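Workshop notes, January, bench 2, started 4 p.m.

Spent most of the afternoon sorting out the table for the paper sample job, and I'm glad I did, it was getting silly over there. The old blotter had glue ridges all over it and every sheet I put down picked up a dent (Kenza had been complaining for weeks, fair enough). So that's gone. I wiped the wood down with a barely damp rag, left it while I had coffee, and laid one big sheet of white over it. No tape this time – the tape is what wrecked the finish at the Akwood bench and I'm not doing that again!

Then the tubs. We had 11 of them in the cupboard and four have lids that fit, so those four go to Aparecida for the pigments and I get the rest.

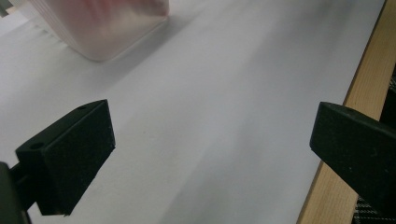 New white sheet down, pinkish tub at the far side, wood still showing along the right.

I like having a bit of wood left uncovered, it gives me somewhere to park a pencil without marking the sheet. Might trim the paper later, might not.

Still to do: find the Jurlow order (229 swatches, should be in the flat drawer but I only looked quickly), ask Kenza Kettani if she wants the same setup on her side, and order more of the big paper. The last roll was from Caldeira and it curled like mad for the first day, so unroll it the night before.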